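Workshop notebook, edit room and teaching bench
April, started 9.40

Carrying on from the last entry. The sync drift on the student shorts is still there after the firmware change, so the recorder firmware is ruled out. Today's job was to find out where the drift enters: in the camera files, in the audio, or in the transcode we run before the students get the material.

Material used: the Prustden short, second assembly, interview section only. One continuous take, clapped at head and tail, 53 minutes. Audio recorded separately at 48 kHz on the Lomirari unit, no timecode link to camera. This is how all the class projects are shot, so there was no point testing it any other way.

Test 1. Original camera file against original audio, lined up on the head clap. Tail clap out by 7 frames. Direction: audio late.

Test 2. Transcoded camera file against original audio, same method. Tail clap out by 21 frames. Same direction.

Test 3. Transcoded file against the camera's own scratch track, extracted before transcoding. Out at the tail by the difference between the first two, as expected.

So there are two faults and we have been treating them as one. The smaller is ordinary clock difference between two devices running free. It grows evenly through the take and can be taken out with a fixed speed correction on the audio. The larger part comes from our own transcode. Karthik Uddin looked at the preset and found it was written for constant frame rate input. The cameras bought last year record variable frame rate in the mode the students use. The preset does not warn, it conforms the file and carries on.
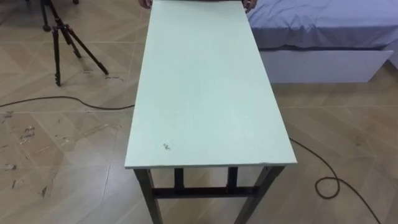 For the spring group the practical question is how much of this to teach and how much to hide. My view is that they should see the clock drift and fix it by hand once, with the transcode fault removed before it reaches them. Marlene Conceição would sooner give them both and let them work out which is which. We have agreed to try her version with the second-year students only. The sessions need a surface where a pair can lay out printed log sheets and paper edit strips in take order before opening the software. The narrow table with the pale green top and dark metal frame will do for that: strips run along its length, head clap at one end, tail clap at the other. The top is scuffed already, so low-tack tape is no worry. Check that the strips can be read from both long sides, otherwise one of the pair ends up doing all the sorting.

Preset rebuilt after lunch. Changes:
- input frame rate read from the file, not assumed
- conform to 25 fps constant, duplicates logged to a text file
- scratch audio passed through untouched
- job stops if the duration before and after differs by more than one frame

Re-ran test 2 with the new preset. Tail clap now out by the same amount as test 1, so the transcode no longer adds anything. The log shows 2,952 duplicated frames over the take, which is more than I would like. They are bunched in the passages where the window light drops and the camera lengthens its exposure. Visible as a slight stutter on hand movement if you look for it, not on faces. Locking the shutter at the shoot would avoid it. To go on the kit checklist under camera settings, above white balance.

Not done: the same test on a short take. I would expect the drift over a four-minute take to be under a frame, in which case the correction step can be skipped for drama scenes and kept for interviews and stage recordings. Needs measuring before anyone writes it into the handout.

Also not done: the Sorkasano captions. The caption file was timed against the old transcode and will be wrong by the same error. Re-time from the new file, do not stretch the old one. The access students proofread those captions line by line and their text corrections must be kept, so export the text first.

Old preset renamed with DO_NOT_USE in front and left in the folder until Karthik has checked that nothing in the batch queue calls it by name.

Next: short take test, then shutter settings on all bodies. Stopped at 16.15.

Related entries
Recorder firmware and sync, first tests
Paper edits with mixed groups: log sheet layout
De Bruijn method for labelling cards and takes
Caption timing: notes for proofreaders
Kit checklist, current version

Workshop notebook | Contact the edit room | Back to top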